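# Distribuição de massa e tempo de volta num monolugar elétrico de formação

Relatório de projeto – Dinâmica de Veículos, 3.º ano
Autores: Yhon Villanueva, Dorota Walczak, Jhonatan Chambi
Orientação: Yolanda Guzmán

## 1. Enquadramento

A equipa Gakeritz compete numa série universitária de monolugares elétricos, com provas em circuitos curtos e de piso irregular. No final da época anterior, os pilotos referiram subviragem persistente à entrada das curvas lentas e perda de tração à saída. O presente trabalho avalia em que medida a posição longitudinal do conjunto de baterias contribui para esse comportamento.

O estudo limita-se ao circuito de Wusden, o único para o qual se dispõe de um registo completo de telemetria. O traçado tem 1,035 km, medidos pela linha central, e inclui duas curvas lentas, uma chicane e uma reta em ligeira subida. O regulamento técnico permite deslocar as baterias dentro da célula de proteção, desde que os pontos de fixação originais sejam mantidos.

## 2. Modelo

Utilizou-se um modelo quase-estático de duas vias, com transferência de carga longitudinal e lateral. A massa total, com piloto, foi fixada em 448 kg. Os pneus foram representados por uma formulação empírica simplificada, ajustada aos ensaios de bancada que a equipa já possuía. Não se modelou a variação de temperatura do pneu ao longo da volta.

A aerodinâmica foi tratada com coeficientes constantes. Trata-se de uma simplificação aceitável nas curvas lentas, onde a carga vertical de origem aerodinâmica é reduzida, mas discutível na chicane – este ponto é retomado na secção 5.

Foram definidas cinco posições do conjunto de baterias, designadas de P1 (mais avançada) a P5 (mais recuada). P3 corresponde à configuração usada em competição. Para cada posição recalculou-se o centro de massa e o momento de inércia em torno do eixo vertical. As barras estabilizadoras foram mantidas na regulação base, para não misturar dois efeitos na mesma comparação.

## 3. Aquisição de dados

Os ensaios em pista decorreram em março, com piso seco. Conduziu sempre o mesmo piloto, Gilberto Apaza, de modo a reduzir a dispersão associada ao estilo de condução. Em cada posição realizou-se uma volta de aquecimento, seguida de uma série de voltas cronometradas. As voltas com erro evidente de trajetória foram excluídas antes do tratamento.

Registaram-se velocidade das rodas, ângulo de direção, aceleração nos três eixos e posição do pedal do acelerador. O sinal de aceleração lateral apresentava ruído de alta frequência, atribuído à vibração do suporte do sensor, e foi filtrado com um passa-baixo de segunda ordem. 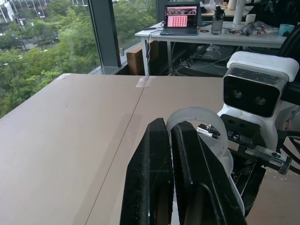 A sincronização entre canais foi feita a partir do impulso de passagem na linha de meta. Numa das sessões em P4, o impulso falhou em duas voltas e recorreu-se ao pico de travagem da primeira curva como referência alternativa. O erro introduzido foi considerado inferior à dispersão entre voltas.

## 4. Resultados

O modelo prevê uma redução do tempo de volta à medida que as baterias recuam, até P4. Em P5 a tendência inverte-se: o eixo dianteiro perde carga e a velocidade de entrada nas curvas lentas diminui. Os dados de pista confirmam a ordenação das posições, com exceção de P2 e P3, cuja diferença é inferior à dispersão medida.

O ganho de P4 em relação a P3 concentra-se na aceleração à saída da segunda curva lenta. O ângulo de direção médio nessa curva também baixou, o que é compatível com menor subviragem. Na chicane não se observou vantagem clara. O piloto descreveu P4 como «mais solta de traseira» na travagem.

## 5. Discussão

A divergência entre modelo e pista é maior na chicane, onde o modelo sobrestima a velocidade mínima. Duas causas são plausíveis: os coeficientes aerodinâmicos constantes e a ausência de dinâmica transitória no pneu. Com os dados disponíveis não foi possível separá-las.

O piso de Wusden foi parcialmente reasfaltado, e a aderência difere entre setores. A extrapolação para o circuito de Flores, de piso mais antigo, exige novos ensaios.

## 6. Trabalho seguinte

- Repetir P3 e P4 com dois pilotos.
- Substituir o suporte do acelerómetro por uma peça mais rígida, a fornecer pela Cemwood.
- Introduzir um modelo transitório do pneu e comparar de novo a chicane.
- Ensaiar P4 com a barra dianteira um ponto mais macia.

Os ficheiros de telemetria e as folhas de regulação estão na pasta partilhada da equipa, com Jhonatan Chambi como responsável pelo acesso.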